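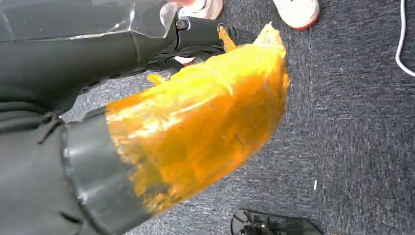
Wrapping season at the Clurnance workshop

April is when we strip and re-dress the arm we call Vumley, and this page collects the notes from this year's go. It's a job we look forward to all winter! Vumley spends its days picking up things that other machines would rather leave alone – gritty castings, sticky offcuts, the odd leaking tub – and the wrapping on its gripper takes the punishment so that the metal doesn't have to.

If you've found us through the Jastel newsletter, hello and welcome. Most of what follows will make sense to anyone who has ever re-taped a bicycle handlebar.

The gripper

The orange wrap is the part everybody asks about, and I never get tired of looking at it. It's glossy and a bit see-through, so you get pale yellow along the top and a proper deep amber down in the folds. A smooth finish would be lovely, but the shape underneath is full of corners and the wrap goes on lumpy. We've stopped minding. Creases and small bubbles are fine as long as they don't lift when you run a thumb along them. An open seam is another matter and means starting that stretch again.

The tip

Our own rule is to begin at the tip and work back towards the cuff, overlapping each turn by half. The rounded end is fiddly, so go slowly there and pull less than you think you need to. Too tight and the finger can't move freely; too slack and it catches on the first sharp edge it meets. My first attempt, years ago, lasted 40 minutes.

The cuff

Behind the gripper comes the dark grey cuff, where it meets the rest of the arm. Wipe it down with a barely damp cloth before you start and let it dry fully. We finish the wrap short of the rim so the cuff can still be eased back for a look underneath.

The sleeve

The grey fabric covering on the arm has soft folds in it and should keep them. If it's pulled flat with the arm bent, it'll be too short when the arm straightens – ask me how I know. Check the little dark strap while you're there and tuck it in before any powered move.

The clear film

Part of the upper arm has a sheet of clear plastic over it, and this is the bit I'm most pleased with. We used to clean that section with a brush and a lot of grumbling. Now the film comes off, a new one goes on, and the whole thing takes 11 minutes with a cup of tea included.

The bracket

The black bracket at the wrist stays bare. We want to see the screw heads without unwrapping anything, and we put a paint pen mark across each one after tightening so that any movement shows up at the next check. If a mark has shifted, the screw comes out, gets cleaned and goes back with fresh thread lock.

The floor

We work down on the carpet for this job. Dropped screws don't bounce far, knees last longer, and you can get at the arm from every side. Route cables well away from where the arm will swing, and have a good look over the carpet for bits before you power up.

Afterwards

Vumley gets 2 slow cycles with nothing in its grip, then one at normal speed, and we listen for crackling. A little on the first cycle is normal as the wrap settles. The job goes in the Bagheri logbook under entry 1481, along with the roll we used and how much was left on it.

Next up is the other arm, which has a shorter wrist and a much worse temper. Notes on that one once we've done it.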